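Imprimir | Enviar por e-mail
Relatório de progresso, janeiro
Por: coordenação do projeto Jardim Jolureo
Tempo de leitura: 4 min

Ao fundo Nollow, com os cumprimentos de quem passou o inverno a olhar para lama.

No relatório anterior prometemos um pátio drenado, um caminho de gravilha e uma sebe. Temos o pátio drenado, dois terços do caminho e uma fila de estacas onde a sebe vai estar. A sebe vem de um viveiro em Jendstead que responde aos e-mails com grande simpatia e nenhuma data.

Drenagem

Era a parte aborrecida e foi a que correu melhor. A vala do lado norte ficou com 30 metros, forrada a geotêxtil e cheia de brita lavada, com caixa de visita ao fundo. Choveu bastante na semana seguinte à ligação e a água foi para onde o desenho dizia. Registamos o facto porque o desenho anterior, de que os senhores se lembrarão, mandava a água para a arrecadação.

Caminho

A Fortin entregou a gravilha no prazo e na cor errada. Trocou-a sem discussão, mas a troca custou-nos duas semanas e uma parte do relvado, que o camião atravessou nas duas visitas. O lancil está assente até ao canteiro redondo. Falta a curva, que no papel é suave e no terreno encontra uma raiz de freixo com outras ideias. Decidimos desviar o caminho e deixar a raiz em paz. O desvio acrescenta trabalho de lancil, já incluído nas contas abaixo.
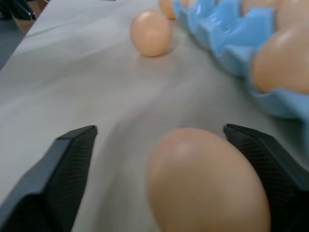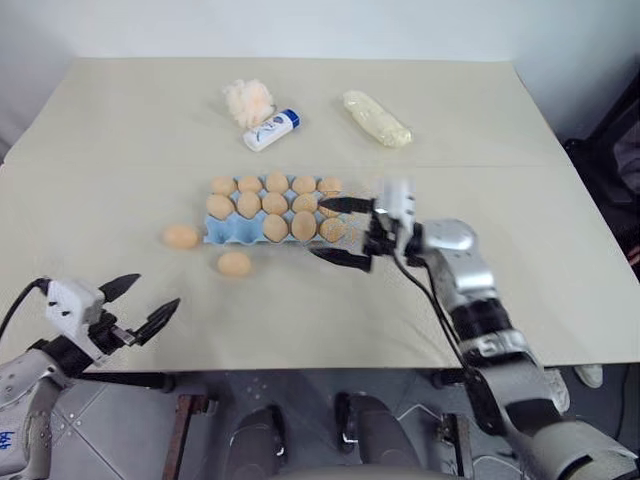
Ovos sobre a mesa.

Canteiros elevados

Estão montados 4, em madeira tratada, todos nivelados à segunda tentativa. A terra vegetal veio com mais pedra do que a fatura dava a entender e foi crivada à mão. As pedras sobrantes foram para a base do caminho, pelo que podemos dizer, com alguma generosidade, que houve economia circular. As primeiras sementeiras são de favas e ervilhas. Os melros já tomaram conhecimento delas e foi preciso comprar rede.

Contas

Da tranche de 4000 euros gastámos 2421. A maior fatia foi a drenagem, seguida da gravilha e da madeira. A rede contra os melros não estava orçamentada e saiu da rubrica de imprevistos, onde também mora agora o lancil da curva. O saldo chega para acabar o caminho e plantar a sebe, desde que o preço das plantas seja o do orçamento. Pedimos confirmação ao viveiro. Recebemos votos de bom ano.

Atrasos e riscos

O caminho está três semanas atrasado. A sebe tem de entrar na terra antes de rebentar, o que nos deixa até ao fim de fevereiro. Se não chegar a tempo, propomos passar a plantação para o outono e usar esta primavera para melhorar o solo ao longo da vedação. É menos fotogénico, mas as plantas agradecem. O relvado será ressemeado em abril, depois de o último camião ter saído e de termos fechado o portão à chave.

Próximos passos

Terminar a curva e compactar a gravilha. Montar a rega gota a gota nos canteiros, cujo material já está pago e guardado na arrecadação, hoje seca. Pedir um segundo preço para a sebe, a outro viveiro, com discrição.

Precisamos da vossa decisão sobre o banco do canteiro redondo. O modelo aprovado foi descontinuado e o substituto é mais comprido do que o espaço disponível. Podemos encurtar o banco ou alargar o espaço; a primeira opção é mais barata e cabe na verba atual. As medidas seguem em anexo com as faturas.

Imprimir | Enviar por e-mail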